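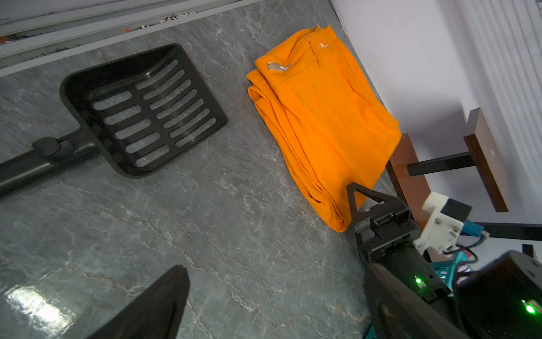 I have a theory that every home has one patch of floor where things go to wait. Ours is by the door. Stuff gets put down there "just for a second" on the way to somewhere better, and then it's November and you're still stepping over it.

My friend Lilibeth says the cure is a basket. I love her, but no! I've owned baskets. A basket is a floor with sides, and once the clothes are in there with the litter scoop you've got a worse problem (ask me how I know).

What I'd argue for is hooks. Anything with a long handle should hang up, period, and a scoop most of all. Clothes are different. If you've gone to the trouble of folding a thing, walk it the extra 11 steps to the drawer, because folded clothes on the floor are still clothes on the floor, and the dust along the door strip will find them.

Noel thinks I'm being fussy and that a little pile never hurt anyone. Fine. He can sweep under it, then.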